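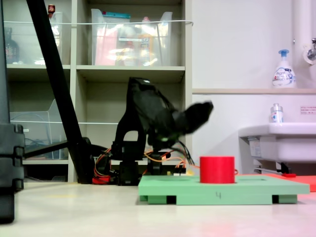

Software / Control

Skaseck libera la versión 2 de su planificador para brazos pequeños

Ya se puede descargar. Skaseck publicó el martes por la tarde la segunda versión de Risik, su planificador de trayectorias para brazos robóticos de sobremesa, con código abierto y documentación todavía a medias (el apartado de instalación está, el de calibración no).

Lo principal: el replanificado en marcha. Hasta ahora Risik calculaba el movimiento completo y lo mandaba a los servos de una vez. Si la pieza se movía, mala suerte. Ahora la trayectoria se revisa durante el movimiento y se corrige sin parar el brazo. Según la empresa, cada corrección tarda 122 milisegundos de media en un portátil corriente, sin tarjeta gráfica dedicada.

Las pruebas se hicieron con tareas cortas: llegar a un vaso rojo, cogerlo, dejarlo en otro punto de la plataforma. 500 intentos en total, 367 completados sin intervención. No es una cifra espectacular y Skaseck no la vende como tal. La mayor parte de los fallos, dicen, viene del cierre de la pinza y no de la trayectoria. Ese módulo sigue siendo el de la versión anterior.

Cambia tambien el formato de los archivos de configuración. Los antiguos no valen. Hay un script de conversión, pero no respeta los límites de velocidad por articulación y toca revisarlos a mano antes de mover nada.

Wogan, que distribuye kits de brazos para centros de formación, ya ha confirmado que incluirá Risik en sus próximos lotes. Endale, con un planificador propio de pago, no ha respondido por ahora a las preguntas de esta redacción.

Pendiente para febrero: soporte para dos brazos a la vez y una interfaz gráfica para los los límites de articulación, que hoy se editan en un fichero de texto. Los errores se comunican en el repositorio del proyecto. Para la versión anterior solo habrá parches de seguridad.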